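Dollgate Workshop Pages
Working Beside a Picking Arm: Tips for the Sorting Bench

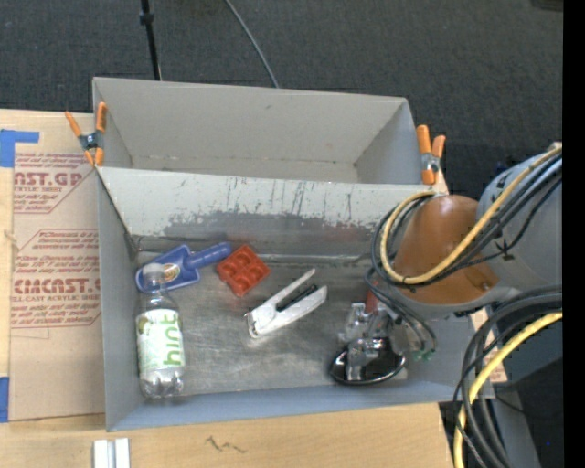
Before the shift begins

The sorting bench at Plindon is now shared between bench staff and a robot arm. The arm lifts mixed items from an open bin, and members of staff prepare the bin, check the results and deal with whatever the arm leaves behind. The following advice has been gathered from the first months of shared working and applies to all benches of this type.

Check the bin before anything else. It should sit flat on the tabletop and should not rock when pressed at a corner. Where the bin has a folding flap, fold it fully back and secure it. Spring clamps at the upper corners are suitable for this purpose. Squeeze each clamp once to confirm that the spring is still firm, and replace any clamp that can be turned with one finger.

Scuffs and stains on the inner walls are to be expected in a bin that is used daily. They need no attention unless the surface has become sticky or a crack has appeared. Wipe the floor of the bin with a damp cloth and a little washing-up liquid, then dry it fully. Strong solvents should be avoided, as they may cloud or soften some plastics.

Loading the bin

Place items in a single layer with a little space between them. A mixed load is quite acceptable: a toy trowel, a building block, a plastic clip and a drinks bottle may all lie in the same bin. Heaped items are more difficult for the arm to separate and lead to more calls for assistance.

Lay bottles on their side and make certain that the cap is tight. Clear plastic is among the harder materials for the arm to find, and staff should expect to remove a clear item by hand from time to time. Record it on the bench sheet as a hand pick. It is not counted as a fault against either the operator or the machine.

Load no more than 8 items at once. If a larger batch arrives, hold the remainder in the Povon tray beneath the bench.

Keeping hands clear

The arm must be paused before any hand enters the bin. This applies equally to a quick adjustment of one item. Press pause, wait for the arm to come to rest, and only then reach in. Long sleeves should be rolled or buttoned, and lanyards removed.

When two members of staff are at the same bench, one person only is to operate the pause control. Agree who this will be at the start of the shift and say so aloud when changing over.

Looking after the cables

Cables should be bundled neatly, with enough slack for the arm to reach each corner of the bin. A bundle that pulls tight at full reach will wear at the bend. Where cables pass over a rim, run a hand along them while the power is off and feel for nicks or flattened places. Report damage to the maintenance desk and leave the bench switched off until it has been inspected. Tape is not an acceptable repair.

Protecting the table and the floor

A flat sheet of cardboard from delivered materials makes a useful surface beside the bin. Fix it with blue tape, which generally lifts cleanly, and renew the tape when its edges begin to curl. Pencil and pen marks on a wooden tabletop may be taken off with a soft eraser or a barely damp cloth. Stand and tripod legs should be kept out of the walkway, and thin cables led along the back of the bench.

How duties have changed

Under the former arrangement, each person at the bench picked by hand for the whole of the shift. Much of the repeated reaching has now passed to the arm. In its place there is more checking, more preparation and more record keeping. Some colleagues have welcomed this. Others have found that watching a machine is tiring in a different way, and that the day feels longer.

For this reason, no one is to supervise the arm for more than 2 hours without moving to another task. A break of 15 minutes follows each period of supervision and is not to be shortened when the bench is busy. Colleagues who prefer hand sorting may ask for a place on the Latuheru line, where fragile goods continue to be picked by hand.

Training is given during paid hours. Staff who have not completed it may load and clean a bin while the arm is switched off, but may not start the arm.

Closing the bench

Empty the bin, release the clamps and store them together in the drawer. Return the arm to its rest position before switching off. Sign the bench sheet and note any item that had to be picked by hand more than once.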